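Skedach handling package for clear sheet and formed plastic parts

Overview | What is included | At the workplace | Pads and spares | Specifications | Ordering

Skedach is a teaching and handling package from Plokness for shops that pick up, hold and place clear plastic by hand all day. It pairs a hand-held gripper with a robot cell that uses the same fingers. Your operators do the job with the hand-held tool first. The cell is then set up from what they did.

The package is meant for thin, flexible or curved parts: covers, guards, windows, trays and trim. These parts bend when you pick them up and they show every mark. Most shops we supply have tried suction cups on them at some point and gone back to people wearing gloves.

How the work is taught

An operator takes the hand-held gripper, closes the fingers on the part and handles it the way he or she would by hand. No programming is needed at this stage. The tool is worked from the grip, and the opening between the fingers follows the hand.
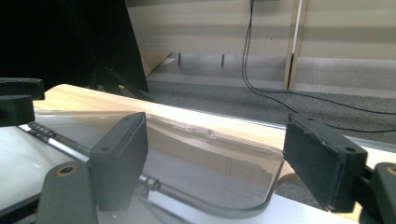

A normal teaching set is 285 picks for each part number. A person used to the part gets through that in one shift, with breaks. Parts that come in left and right versions need a set for each side. Plokness staff check the set before it goes to the cell, and they will ask for more picks if the part was always lying the same way.

We recommend that at least two people share the teaching. Grips differ from person to person – some take a cover close to the corner, others near the middle of the edge – and the cell does better when it has both to work from.

What is included

Hand-held gripper with two fingers and one set of pads
Matching finger set for the robot arm
Clorkance software, one workstation license
Adjustment tool and spare screws
Printed pad change card
Two days of setup and training on site

The robot arm, guarding and tables are not part of the package. Plokness can quote them, or you can use an arm you already own if it appears on the compatibility list. Send the arm's model and controller version with your inquiry.

What changes for the people doing the job

The question we get most often from supervisors is what happens to the handling crew. The answer depends on the shop, so we would sooner describe one than make a general promise.

Bellamy makes clear covers for display cases and switched one line to Skedach in August. The line used to have four people loading and unloading the trim station on each shift. Two now look after the cell, change pads and deal with the parts it sets aside. One moved to final inspection and one to packing, both at the same pay grade. That was agreed before the equipment was ordered, and the crew had it in writing.

Wendelin Egger leads the line. He had done the loading himself for years and was one of the two who taught the first parts.

"I didn't want it at first," he says. "My wrists are better now, I'll say that. What I do miss is that we used to talk more. With four of us at the station there was always somebody next to you. Now I'm walking between the cell and the screen, and I had to learn the screen, which took me longer than the gripper did."
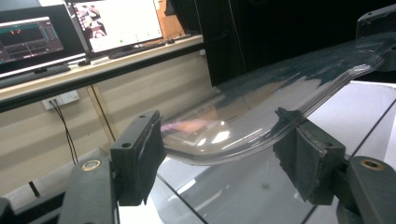
Clorkance runs on an ordinary desktop computer. It lists the picks in the order they were made and lets the operator throw out the bad ones, such as a dropped part or a pick that was interrupted. Operators can do this themselves after the training. At Bellamy it is now part of the last half hour of a teaching shift, and it is paid time. Please plan for that. Shops that leave the sorting to the end of the week find that people no longer remember which picks went wrong.

Some work stays with people. The cell does not peel protective film, and it does not judge scratches. It stops and sets a part aside when the grip does not match what it was taught, and someone has to look at that part. In the first weeks this happens often. Staff the line as before during that time.

Pads

The pads are the wear part. They are sold as a pair and should be changed as a pair, on the hand-held tool as well as on the cell. Check them at the start of each shift. A worn edge or a crumbling face is reason enough to change them. Pads in normal use last up to 4,000 picks, less on parts with raw cut edges.

Wipe the pads with a dry, lint-free cloth. Do not use solvent. Do not trim a frayed pad with a knife and put it back in service.

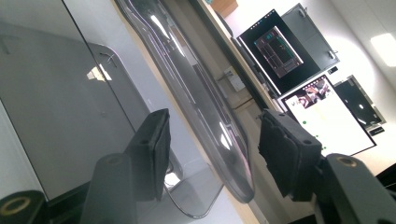 When a new type of pad is fitted to the cell, fit the same type to the hand-held gripper before teaching any more parts. Picks taught on one type should not be mixed with picks taught on another. Clorkance asks for the pad type at the start of each set and stores it with the picks.

Specifications

Fingers: two, parallel closing
Teaching set: 285 picks per part number
Pad life: up to 4,000 picks
Part type: flat, curved or flexible sheet, clear or tinted
License: one workstation, further seats on request

Ordering

Spare pads, box of 13 pairs: $179
Skedach package: price on request

Sample parts can be sent to Plokness for a trial before you order. Send at least five of each part, wrapped singly, with a note on how they are stacked or laid out in your shop. The parts are returned with a short report, including the ones we could not pick well.

Packages ordered by December 31, 2018 include a second training visit, to be used within a year of setup. Many customers keep it for new staff or for the first part number they teach on their own.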